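Caderno de laboratório, Unidade de Estabilidade e Formulação
Quinta-feira, 15 de maio de 2025
Assunto: revisão do regime de limpeza e lavagem do material de vidro

A presente entrada substitui as indicações provisórias de fevereiro, que deixam de vigorar. Procedeu-se à revisão na sequência de resíduos persistentes no branco do ensaio de turvação, observados apenas nos lotes lavados na máquina da sala de apoio.

O detergente Flulow mantém-se como produto de uso corrente. A diluição anterior revelou-se excessiva para os óleos da série Mirno, que deixam película visível à contraluz. Passa a utilizar-se a 2%, em água desionizada, preparada no próprio dia. As sobras não transitam para o dia seguinte, mesmo em recipiente fechado.

Sequência adotada: enxaguamento prévio com água da rede, imersão em Flulow, escovagem das juntas esmeriladas, dois enxaguamentos com água desionizada e secagem na estufa Bachmann a 100 °C. O material volumétrico aferido não vai à estufa; escorre no suporte de parede, à temperatura ambiente. Esta distinção já constava do procedimento, mas não vinha sendo observada.

Os balões de fundo redondo devem repousar sempre em anel de cortiça, também durante as transferências com funil. Os anéis com manchas de solvente são retirados de serviço.

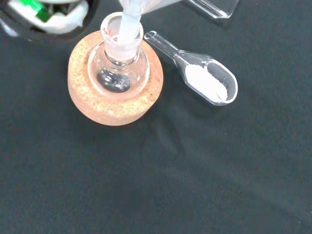
Beatriz Lacerda
Técnica superior, responsável pelo material de vidro

Quanto à verificação da eficácia, o branco foi repetido após 48 horas de armazenamento em armário fechado. A leitura ficou dentro do limite interno. Falta repetir o ensaio com os frascos de boca estreita, em que a escova disponível não alcança o ombro. Foi pedida à Urgate uma escova de haste flexível; aguarda-se confirmação do prazo de entrega.

Volume de enxaguamento fixado em 100 mL por passagem para os balões pequenos. Para os restantes, mantém-se a tabela afixada junto à pia, com exceção da linha relativa às provetas, que contém um erro de transcrição e será corrigida.

Solicita-se aos colegas que registem no caderno da sala qualquer peça com fissura ou lasca na junta, indicando o número gravado. As peças assinaladas aguardam decisão na caixa cinzenta e não devem ser repostas nas gavetas.

Pendente: confirmar se a água desionizada da linha do fundo cumpre a condutividade exigida depois da troca do cartucho. Até essa confirmação, utilizar exclusivamente a torneira da bancada principal.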